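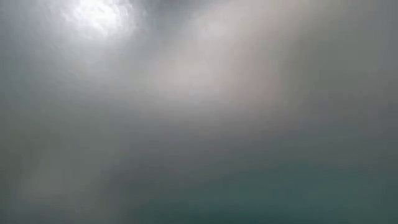
The First Winter Is the Long One
How a small college in Jiltthorpe teaches its foreign students the things that no handbook has

September 2022

When I came to Jiltthorpe to study, I had two suitcases and a folder with every paper I had ever been given in my life. I had my school certificates, my vaccination card, a letter from the bank, and a letter from the dentist. At the airport an officer looked at one page and gave it back. The folder is still on my shelf. I open it sometimes when I want to remember how afraid I was.

I tell this because I am writing about students who arrived after me, and I do not want to pretend that I look at them from outside. This year the college has 107 international students. When I came there were 40. The town did not grow in the same time, and the bus still stops running early in the evening, so most of what has changed is inside the college itself, in the way people there think about the first months of a new student.

For a long time the thinking was simple. A student came in August, sat for one long day in the lecture hall, and heard about visas, health insurance, the library, the fire alarm, the meal card and the rules of the residence hall. Then classes started. I remember my own day very well, or better to say, I remember the chair. It was a folding chair with a small table on the right side, and I am left-handed. I understood perhaps half of the English. At the end we signed a page which said that we had understood everything.

The talks in the lecture hall still exist, but they are now short. In July, before anybody has left home, the new students receive a phone call from an older student. It is a real call, with a voice, and it has no list of questions that must be answered. The older student is asked only to talk for as long as the new one wants to talk. Some calls are finished very quickly. One second-year student from the nursing program told me that she spent most of a call explaining what a dryer sheet is, and that she was not sure herself.

The idea of the calls came from a program called Trulleo, which was started by students in the basement of the old chapel building. It has a room there with a low ceiling, two sofas and a rice cooker that is too small for the number of people who use it. The college now pays for the phone cards and for a part-time coordinator, but the students kept the name and the room. They also kept the rule that staff members must knock.

I went to Trulleo on several afternoons while I was preparing this article. Mostly people were doing homework. Somebody was always asleep. On the wall there is a calendar where students write dates that are important to them, and it is a strange calendar to read if you are used to the official one. It has three different New Years. It has the last day to drop a class, an exam for a younger brother in another country, the beginning of a fast, and the day when the clocks change, underlined several times. A graduate student explained to me that in his first year he missed a laboratory session because of the clocks. He had never lived in a place where the hour could be moved.

What they ask in October

The coordinator showed me a notebook in which the questions of students are written down without their names. In August and September the questions are practical. Where can I buy a pillow? Can I work in the cafeteria and also in the library? What is a co-pay? Why does the professor say "my door is always open" when the door is closed?

In October the questions change. A student wants to know if it is rude to leave a study group when nobody has spoken to her for an hour. Another asks what he should say when people tell him "we should get lunch" and then never write. Someone asks how to tell his parents about a grade of C. The grade itself is not a problem for his program, but at home they do not have this letter, and his father has asked for a number.

I recognized almost all of these. The one about lunch I could have written myself. I waited a whole semester for a lunch once, and I was a little angry, and later I learned that the person liked me very much and had meant only to say goodbye in a friendly way.

The advisers in the international office are not permitted to read the notebook, but every month they receive a summary of it. From these summaries came several small changes. The writing center now has evening hours in the second month, when the first long papers are due. The health office put a translated page about insurance words on the back of the appointment card. Professors who teach first-year classes are asked to say directly on their syllabus what an office hour is, and that a student may come without a problem to solve. An adviser told me that American students began coming more often too. Many of them are the first in their family to study, and they also had not known what the hour was for.

The English question

The college offers a language course in the first year, and for many students this is a sore point. They have passed the test. They have paid for the test, sometimes more than once. Then they arrive and are placed again in a room to learn English, while their classmates take subjects which count for the degree.

I had this feeling strongly, and it is the part where I think the college has still work to do. The course was rebuilt two years ago and it now gives full credit, which was a just decision. It is taught together with one other subject, so a student of biology writes about biology. But the groups are large, and the placement is decided in the first week, when everybody is tired and has slept badly. A student who places low in August cannot ask for a second look until the spring. Several students said to me that they would accept the result more easily if they could try again after one month.

The director of the course agrees with them. She says the difficulty is in the schedule of the teachers, and that she hopes to have a second placement date next year. She also said something that I wrote down because it was different from what I was told in my time. She said the course is not there to remove an accent, and if a student hears this from a teacher, she would like to know the name of the teacher.

A family with a spare chair

There is one more part of the program that takes place away from campus. It is called Imia, and it matches a student with a household in the town. The student does not live there. The household promises only two meals in each semester, and a ride if there is a snowstorm and the student is stuck somewhere. Most give more than this, but the promise was made small by intention, so that retired people and families with babies could also say yes.

I was matched in my second year with an older couple on Sheikh Street, near the water tower. The first dinner was difficult. They had cooked meat, I did not eat meat, and all three of us were too polite. I ate potatoes and spoke a great deal about potatoes. By the second dinner they had bought a cookbook. I have been in their house many times now, and I have my own hook for my coat, which was not discussed.

Not every match goes so well. The coordinator said that some students stop answering, usually when exams are near, and that some households feel hurt by it. One host wanted to talk about religion at every meal, and the student asked to be moved. Since then the program asks both sides before the match what subjects they would like to leave outside the door. People write surprising things on this form. Politics is often there, but so are marriage, body weight, and the war in somebody's country, which the student has to explain to every new person and is tired of explaining.

What the winter does

The residence halls used to close between the semesters. For students from the next state this was a vacation, and for us it was a search for a sofa. A group of students collected 526 signatures to keep one hall open, and the college has kept it open since. The heating works on two floors, the kitchen is unlocked, and those who stay make their own rules about cleaning, with mixed results.

I stayed there in the first year that it was possible. It was very quiet. The snow came up to the lower windows on the north side, and we walked on the road because the paths were not cleared. There were people in that hall whom I had passed for months without a word, and in those weeks we cooked together almost every evening, because there was only one good pan. I learned to make a lentil soup from a chemistry student who measured the salt on her palm and would not tell me the amount. With her I speak until today, though she has moved to another coast and we must always calculate the hour.

The new students arrived three weeks ago. I saw some of them at the stop in front of the library, reading the bus schedule, which has a column for school days and a column for other days and does not say which is which. I went over and told them. One of them was carrying a folder, a thick one with a rubber band, and she moved it to her other arm so she could write down the times.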